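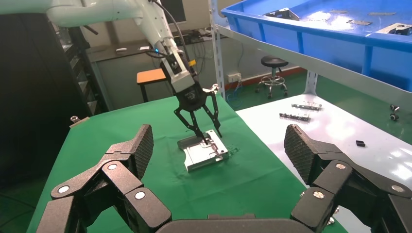 Our supervisor at Nilldale told us on the first day that most faults in a cell like this one come from the table and the cables, and very few from the program. We did not believe it then. The Paketti project report is mostly about the table and the cables.

1. Purpose of the work
The task was to set up the parts-handling cell again after it was moved to a new room, and to write a maintenance routine for the next group. The cell handles small metal parts, such as brackets and flat strips. They are kept in blue plastic trays and placed on a green cloth for gripping. The work started in February.

2. Work surface
In the old room the cloth was only laid on the table, and it moved a little when a finger touched it. After one shift of testing the taught positions were wrong by up to 2 mm. We now fasten the edges with clips, and we check the clips before each session. The cloth must be flat where the gripper comes down. Small creases at other places are allowed.

3. Gripper and fingers
The finger pads were cleaned with alcohol every 50 cycles. At first we did it every 80 cycles, but flat strips began to slip at the end of the period. The screws of the finger joints were checked by hand at the same time – we found one loose screw, on the left side, and tightened it.

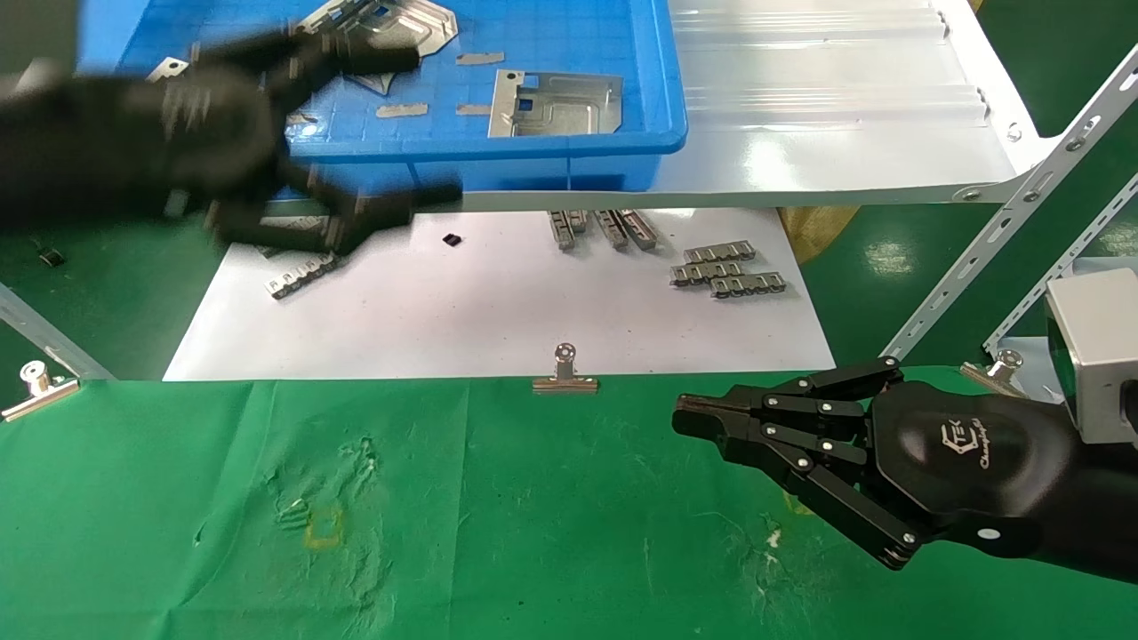 After this we repeated the calibration. The procedure in the Shabalala manual asks for a reference block, and we used a machined part from Rolwood because its edges are straight and easy to measure. One calibration takes longer than the manual says, mainly when the arm cables pull on the wrist. We gave the cables more slack and the error became smaller.

4. Results
In total we logged 1,821 cycles. Most of the stops were caused by parts lying too close to the wall of the tray. We have not solved this problem. A softer approach speed helped with the brackets, but not with the thin strips.

5. For the next group
Please keep the paper log beside the cell, and write the cycle number at every cleaning. Spare clips are in the top drawer.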